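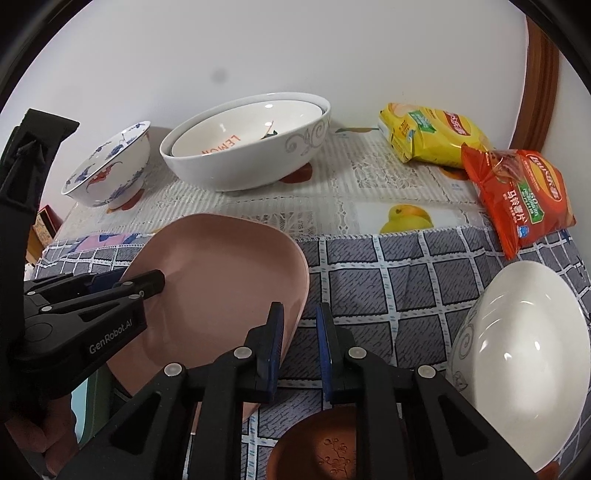 Temps de lecture : 4 min

Pinces à main pour la collecte de démonstrations : trois semaines avec la vaisselle

Commençons par l'aveu qui fâche : j'avais commandé une seule pince. Florian Prantl, qui partage avec moi l'atelier et la facture d'électricité, m'a fait remarquer qu'une assiette se débarrasse rarement d'une seule main, sauf chez les gens pressés. J'en ai donc pris 2, une par main, et nous les avons comparées à notre vieille Danzer, qui nous sert depuis deux ans et qui commence à sentir le plastique fatigué.

Le principe est connu de tous ceux qui lisent ces pages. On tient l'outil, on fait le geste soi-même, la caméra enregistre, et un bras apprendra plus tard à faire la même chose en plus lent. Le modèle testé porte la marque GenRobot.AI en blanc sur le corps, deux doigts noirs, des patins bleus au bout. Esthétiquement, on est quelque part entre la perceuse et le crustacé.

Prise en main

La sangle d'abord. Elle tient bien, elle se règle d'une main à condition d'avoir une troisième main pour régler l'autre. Au bout d'une demi-heure, mon poignet gauche a demandé à voir un responsable. La Danzer, plus légère, fatigue moins mais tourne dans la paume dès qu'on soulève un objet par le bord. Ici, rien ne tourne, et c'est déjà beaucoup.

La fermeture est franche, presque trop. Sur un sachet de chips, il faut doser : les deux premiers essais ont produit des miettes, que nous avons traitées selon la procédure habituelle, c'est-à-dire avec un bol et de l'appétit. Ensuite, on prend le coup. Le sachet plie, les patins suivent le pli, et l'on sent passablement bien le moment où ça accroche. Avec la Danzer, on ne sent rien du tout et on regarde beaucoup.

La vaisselle

Reto Prantl, frère du précédent et propriétaire moral de toute la porcelaine dépareillée de la famille, avait préparé des bols, des assiettes et un plat brun terre cuite à décor en léger relief, avec pour consigne de ne rien casser. Consigne respectée à 37 prises sur 37 pour les bols. Un bol se saisit par la paroi, un doigt dedans, un doigt dehors, et les patins bleus ne glissent pas sur l'émail. Couché sur le côté, c'est même plus facile que debout, ce qui a vexé Reto, qui les avait soigneusement couchés pour nous compliquer la vie.

Les assiettes sont une autre affaire. À plat sur la nappe, le bord est trop bas pour que le doigt inférieur passe dessous, et l'on se retrouve à pousser l'objet vers le bout de la table avec une dignité relative. Il faut l'autre pince : l'une appuie sur un bord, l'autre attrape celui qui se lève. Deux mains, donc. Florian avait raison, il me l'a rappelé le soir même, puis au petit déjeuner.

Petit reproche pour le plat : l'épaisseur passe, mais la forme ronde laisse peu de surface aux patins, et l'objet pivote doucement une fois en l'air. On rattrape. Un bras programmé à partir de ma démonstration rattrapera peut-être aussi, avec mon air inquiet en prime.

La nappe est un point que les fiches techniques oublient. Sur le plateau nu de l'établi, tout marche. Sur du tissu, le bout des doigts accroche, la nappe fait un pli, et le pli entraîne le bol voisin. Je conseille d'en mettre une malgré tout, car les gens chez qui ces robots iront un jour en ont, et de plus laides.

Côté images et fichiers

Le grand-angle voit large : la table entière, un bout de mur, une porte qui se courbe comme si elle avait bu. On s'y fait. Il voit surtout ses propres doigts, bien centrés en bas, et c'est exactement ce qu'on lui demande. Les reflets sur la porcelaine brillante restent pénibles en fin d'après-midi, et tirer le rideau aide plus que n'importe quel réglage.

Pour relire les prises, nous utilisons Laltano, qui a tout avalé sans se plaindre. Akier a refusé un fichier sur dix au motif d'un horodatage manquant, puis l'a accepté au deuxième essai sans un mot d'excuse. Quant à la mallette Stindent, achetée à part, elle ferme à condition de s'asseoir dessus.

Prix et avis

Nous avons payé la paire 630 euros d'occasion, à un labo qui déménageait. À ce tarif, je reprends les deux. Neuf, j'hésiterais davantage, et je commencerais par en emprunter une pour un après-midi d'assiettes plates.

Les plus : patins qui accrochent bien l'émail, aucun jeu dans la paume, bonne sensation sur les objets souples.

Les moins : poids au poignet, doigts un peu épais pour tout ce qui est posé à plat, sangle pensée pour un pêcheur au gros.

La Danzer reste sur l'étagère pour les petits objets et pour les jours où mon poignet boude. Reto a récupéré sa vaisselle en juillet, complète, et l'a recomptée devant nous.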